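Mantenimiento de superficies de piedra natural en la cocina: limpieza, sellado y manchas

Por Elie Semaan

Estas notas se refieren a mármol pulido y otras piedras calcáreas de uso doméstico. El granito y la cuarcita admiten productos más agresivos y quedan fuera, salvo donde se indique. Conviene leer la hoja del proveedor antes de aplicar cualquier producto y probarlo siempre en una zona oculta. 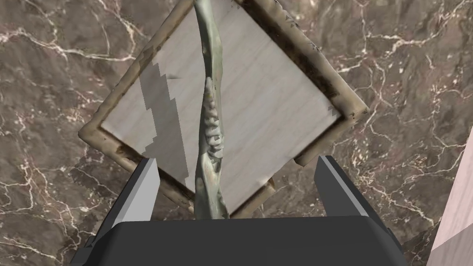
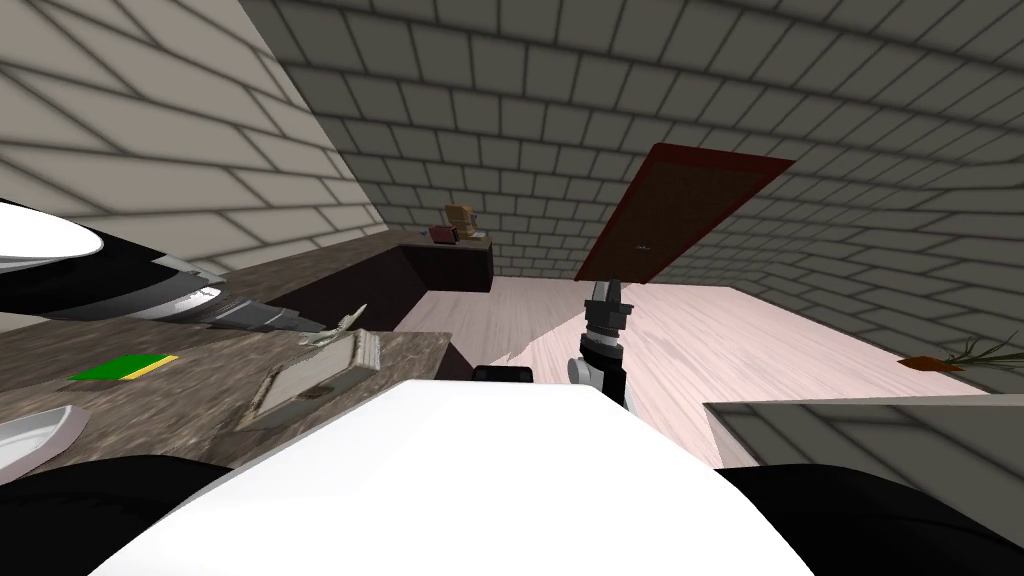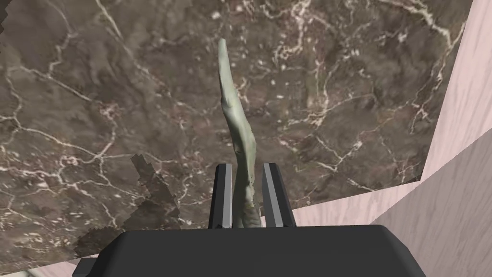
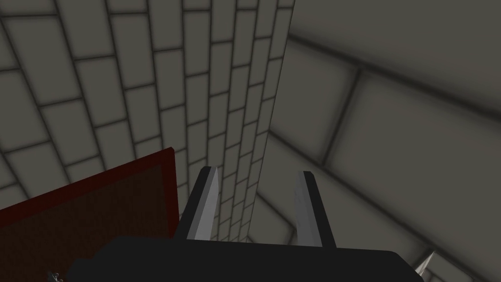
Limpieza diaria

Paño de microfibra humedecido en agua tibia con unas gotas de jabón neutro. Aclarar con un segundo paño y secar. El secado es la parte que más se omite: el agua dura deja cercos de cal, y la cal sobre mármol no se puede retirar con los antical habituales, que son ácidos y atacan la propia piedra. No usar vinagre, limón, amoniaco ni lejía. Tampoco estropajos verdes ni polvos abrasivos. Las migas y los granos de sal se retiran antes de pasar el paño para evitar microarañazos.

Prueba de absorción

Se hace antes de decidir si hace falta sellar.

1. Limpiar la superficie y dejarla secar una noche entera.
2. Depositar una cucharadita de agua en tres puntos: junto al fregadero, junto a la placa y en una zona de poco uso.
3. Esperar 10 minutos y retirar el agua con papel absorbente.
4. Si la piedra ha oscurecido, el sellado está agotado en ese punto.

En las piedras de tono oscuro el cambio se aprecia mal con luz cenital. Se ve mejor con una linterna colocada casi a ras de la superficie. Si solo falla la zona del fregadero, se puede sellar esa zona sin tratar el resto.

Sellado

Se emplea un impregnante de poro abierto. Los productos que forman película dan brillo al principio, pero se rayan y amarillean, y para retirarlos hay que decapar. En mi cocina uso el impregnante de Cekden; el de Arkia tiene menos olor y tarda más en curar. El procedimiento es el mismo para ambos:

Extender una capa fina y uniforme con paño o brocha plana.
Dejar actuar el tiempo indicado en el envase, sin que llegue a secarse encima.
Retirar todo el sobrante con un paño limpio y seco.
Aplicar una segunda mano si la prueba de absorción sigue dando positivo.
No mojar la superficie hasta el día siguiente.

El error más común es dejar sobrante, que forma un velo pegajoso. Se elimina humedeciendo un paño con el mismo producto, frotando y secando de inmediato. El sellado retrasa la entrada de líquidos pero no protege frente a los ácidos. Una gota de limón deja marca en un mármol recién sellado igual que en uno sin tratar.

Manchas por tipo

Aceite y grasa. Oscurecen la piedra. Cataplasma de bicarbonato y agua con la consistencia de la crema de cacahuete, capa de medio centímetro, cubierta con film perforado. Dejar 24 horas, retirar con espátula de plástico y aclarar. Las manchas antiguas pueden necesitar 3 aplicaciones.

Café, té y vino. Misma cataplasma, sustituyendo el agua por agua oxigenada de farmacia. Atención en piedras oscuras: puede aclarar el tono. Probar antes.

Óxido. Lo dejan las latas y las bases de hierro fundido. Los quitaóxidos domésticos suelen ser ácidos. Hay formulaciones neutras para mármol (Hijazi vende una en gel), con resultados desiguales cuando la mancha es profunda.

Marcas mates. No son manchas, son corrosión superficial del pulido. Las pequeñas se corrigen con polvo de pulir para mármol y un fieltro húmedo, en círculos y con poca presión. Las extensas requieren un pulidor profesional.

Uso de tablas y bandejas

Cortar siempre sobre tabla. Las botellas de aceite, vinagre y salsa de soja se guardan sobre una bandeja, que se levanta una vez por semana para limpiar debajo. Si la base es áspera, se le pegan topes de fieltro o de silicona transparente. El fieltro retiene humedad y hay que cambiarlo cuando se apelmaza. Las cazuelas calientes van sobre salvamanteles, ya que el choque térmico puede abrir fisuras en las vetas.

Juntas

La junta entre encimera y pared se hace con silicona neutra apta para piedra natural. La silicona acética mancha el borde de forma permanente. Para renovarla, cortar la antigua con cúter, limpiar con alcohol isopropílico, encintar ambos lados y alisar antes de que forme piel. La cinta se retira en fresco, tirando en ángulo.

Periodicidad

Prueba de absorción: cada seis meses, en mi caso en marzo y en septiembre.
Sellado: cuando lo indique la prueba.
Revisión de juntas: una vez al año.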